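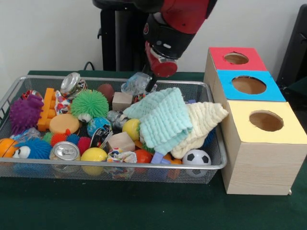
Panier de jouets et boîte de tri à trois cases

Rubrique : Vie des projets > Petite enfance

Bonjour à tous chez Inevura ! Petit point d'étape sur la ludothèque mobile de Mirnitz, comme promis. Depuis l'ouverture on a inscrit 119 familles et enregistré 252 prêts (je ne m'y attendais pas du tout – le fichier rame déjà). La tournée passe maintenant par Lirach le mardi, et le second arrêt, rue Jasińska, démarre en juin si la mairie nous confirme le stationnement.

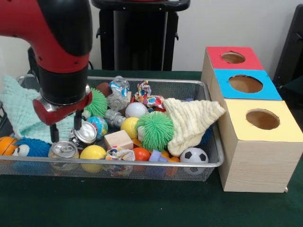

Kelechi Onuoha trouve que deux semaines de prêt, c'est trop court pour les familles qui n'ont pas de voiture, et demande qu'on passe à un mois. Je suis plutôt d'accord, mais il faudrait alors étoffer le stock.

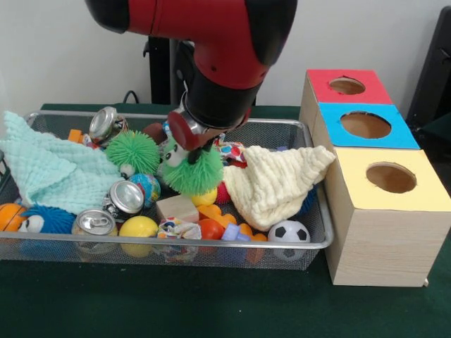 Côté budget, l'essence nous coûte plus que prévu et les jeux de société un peu moins, donc on s'y retrouve. Il me reste à chiffrer le coin des tout-petits : des tapis, une étagère basse, et du linge en tricot gaufré comme celui vert d'eau à gauche du panier, je l'adore ! Je vous envoie les deux devis dès que je les ai.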